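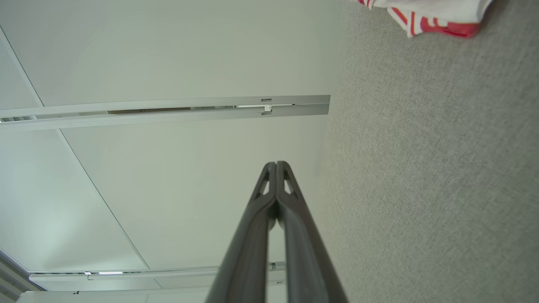
Closed fingers at the Nisireo open day, red and white laundry up in the corner.

So I spent an afternoon in August at Nisireo with one question in my head: what would it cost us to put a two-arm setup on the folding side at Cloutier? We do a lot of team jackets and jerseys, and I've been asked to have a number ready for next year's budget.

Mélanie Paquette from Lolano came along (she's bought this kind of thing before, thank goodness!) and went straight for the boring stuff. Spare fingers, cables, who pays shipping when a wrist goes back. I was still gawking at the sleeves.

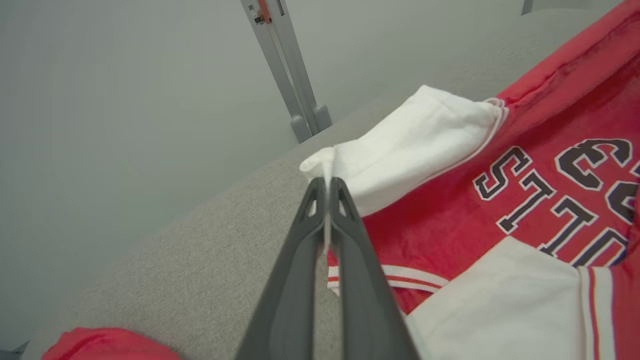

The quote we walked out with has 54 lines on it, and I'd guessed maybe a dozen. The arms are the easy part. Then you get mounts, wrist cameras, training days, and a Wirkeo service plan that runs 11 months, so you're renewing before you've even closed the year. Mélanie circled that one twice. I also asked for floor space and got 207 square feet with walking room, and we don't have that unless the old press goes.

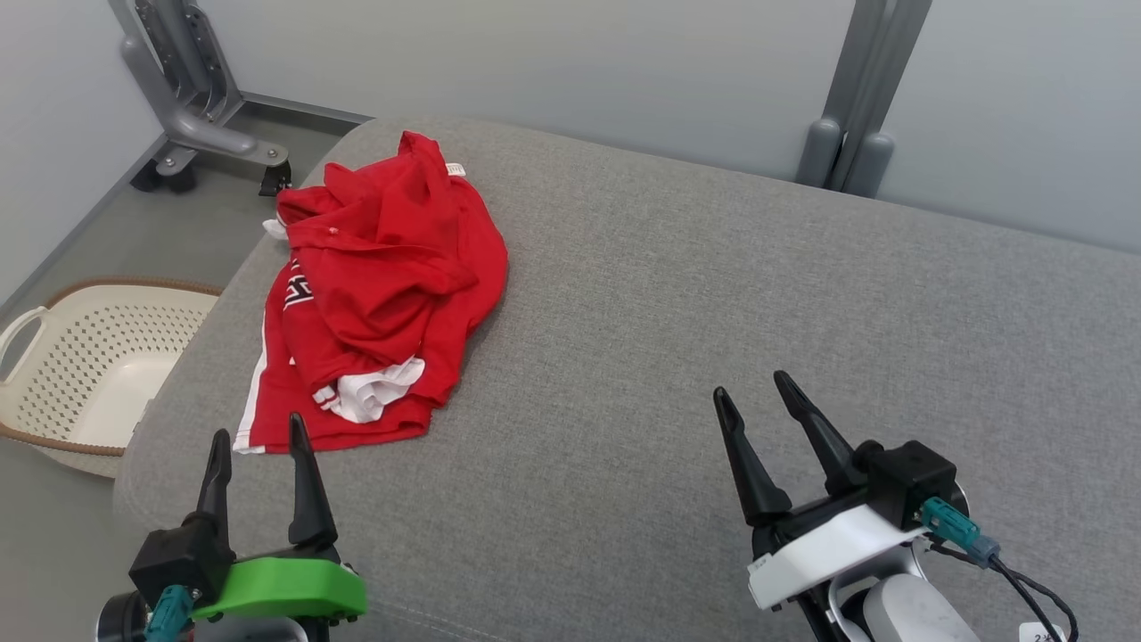

Both grippers and a crumpled red garment, with the basket on the floor at left.

My plan for now is to ask for 2 prices, lease and purchase, with spares listed separately on each. If anybody has leased one of these for garments, please write to me, I'd love to see your spares bill!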